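How to Rig a Two-Seat Glider Without Losing a Friend
Posted in Workshop Notes on October 24, 2021 by Vibeke Kárason

Every glider comes apart so that it can live in a trailer, and every glider pilot eventually learns why airliners don't. These are the steps we use at Ninthorpe for the club's Skitasier two-seater. Your flight manual outranks me on every point.

1. Park the trailer into wind, on ground that is level in both directions. Chock it. The fuselage dolly has no opinion about where it wants to go until you turn your back.

2. Clean the pins and bushings with a dry rag, then grease them thinly. If you can see the grease from the launch point, you have used too much.

3. Roll the fuselage out and set it upright in its cradle. Take the canopy cover off last.

4. Bring the left wing first, if that is the one with the fork on your type. One person at the root, one at the tip. The root person gives orders. The tip person obeys them and keeps any theories for lunch.
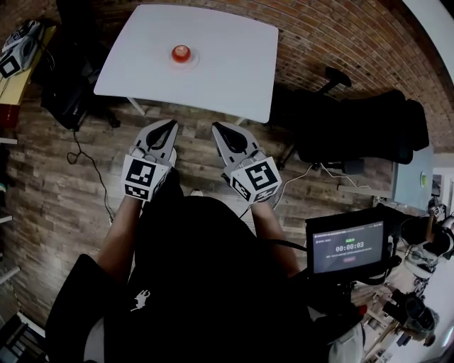
Rostesura wrote under the old version of this page that the tip should start a hand's width high, and that most stuck spars are only a tip held too low. I have tried it both ways and have moved it into the steps.

5. Start with the tip a hand's width high and lower it on command until the spar slides home. If it stops, stop too. Wiggling is allowed. Shoving is how our last set of bushings came to be replaced, at a price I won't put in writing.

6. Repeat with the right wing, then fit the main pins. They should go in by hand. A mallet near a main pin is a confession.

7. Fit the tailplane, tighten the bolt, and check that its lock has engaged. Pull on it. Pull again.

8. Connect any controls that don't connect themselves, then do a positive control check with a helper holding each surface. Say the names out loud, even if you feel silly.

9. Tape the gaps. We use 19 mm tape at the roots and fold one end over so it can be peeled off later with cold fingers.
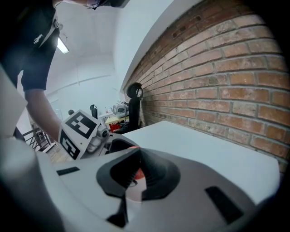

Lukáč asks whether the tape can wait until after the control check, or whether it does any harm to get it on early while the sun is out.

It can wait, and it should. Tape hides things. I once peeled off a whole root's worth to look at one connector, and I have taped last ever since.

With a practiced crew of four the job takes about 15 minutes. In June, with people offering advice, allow longer. Sign the daily inspection book only after walking around the glider once more, alone, with your phone in the car.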